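Jundholm Surface Allergen Swab Kit - Peanut and Milk

Item 3515
Pack of 17 single-use swabs
In stock

We carry a lot of allergen tests and we don't like all of them. The Jundholm kit is one we kept after trying it against the Nesoton strips we used to sell. It costs more per swab. For a school kitchen or a small bakery that difference adds up fast, so read the rest before you order.

Each swab comes in its own sleeve with a tube of buffer and a two-line test strip. You wipe, dip, wait nine minutes and read. The maker's box says "lab-grade confidence." We'd ignore that. It's a yes or no test for one spot, on one day, for two allergens. It won't tell you how much is there, and it says nothing about egg, soy, sesame or tree nuts.
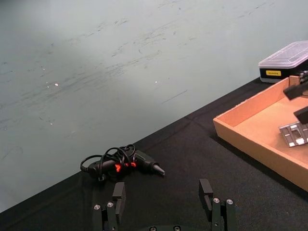 Picking where to swab matters more than which brand you buy. Most people go for the middle of a steel counter, the one place that gets wiped all day, and then feel good about the result. Try the places that get skipped. A pale wall behind a black work surface, with dark streaks and scuffs across it, tells you that it's marked and nothing else - milk protein doesn't have a color you can go by, and a spotless wall could fail just as easily. Creased cloth or matting is harder still. The kit is made for hard, smooth surfaces, and we wouldn't trust a negative from fabric.

Bleach can spoil the strip, so rinse and dry the spot first. The Falari version of this kit claims to get around that. We haven't seen anything that convinces us, and we don't stock it.

Store between 41 and 77 degrees F. Do not freeze. Check the date on the sleeve, not the carton, as they don't always match.

Returns: unopened cartons only. Opened sleeves can't come back for any reason.

Not for testing food, drinks or skin. Not a medical device. A negative strip is no reason to drop an allergen warning from a label or menu.

Page last updated Jan 24, 2026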